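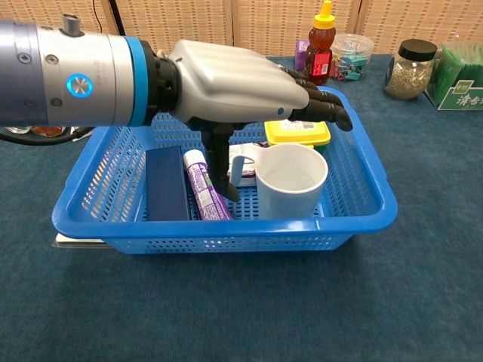 Page last changed: 14/05/2023

Zarari household handling project: progress report to the Jutero fund

Prepared by Ivana Quezada. Bench work by Ekkachai Srithong.

1. Work in this period

The period was spent on mixed baskets. The earlier trials used one kind of object at a time, which told us little about tidying a real kitchen or bathroom shelf. The present task is to clear a perforated plastic basket of unlike items and place them on the surface behind it. The basket typically holds a tall box, a toothpaste tube, a mug and a lidded yellow container, close enough together that the hand has to work between them.

The Siriwan control software was run on 141 basket attempts. An attempt counts as complete only if every item leaves the basket upright or flat, as specified, and nothing already standing on the surface is knocked over.

2. Findings

Rigid boxes give little trouble. Mugs are acceptable when the handle is clear of its neighbours. When the handle faces the thumb, the planner tends to choose the rim, and the grip is then poor.

Toothpaste tubes remain the worst item. They lean, they bend when squeezed, and their position changes when the object next to them is lifted. Taking the tube first helps -- but the planner does not yet do this unless told to.

The basket itself also matters. It is light and slides on carpet if a finger catches the rim. We have not fixed it down, as a household user would not.

A complete clearance takes about 20 minutes. A person does the same job in well under one. On present evidence the system is not ready for unattended household use, and we would not support a claim to the contrary in the autumn publicity.

3. Changes to plan

The Stinadik fingertip pads were delivered late and have been fitted to one hand only. Comparison of padded and bare fingertips moves to the next period. The shop-floor restocking task is postponed until tube handling improves.

4. Next period

Three items are planned before October: order of removal chosen by the planner, the fingertip comparison, and a repeat of the basket task with 4 layouts not used in tuning. Spending is within the agreed budget. No further equipment is requested.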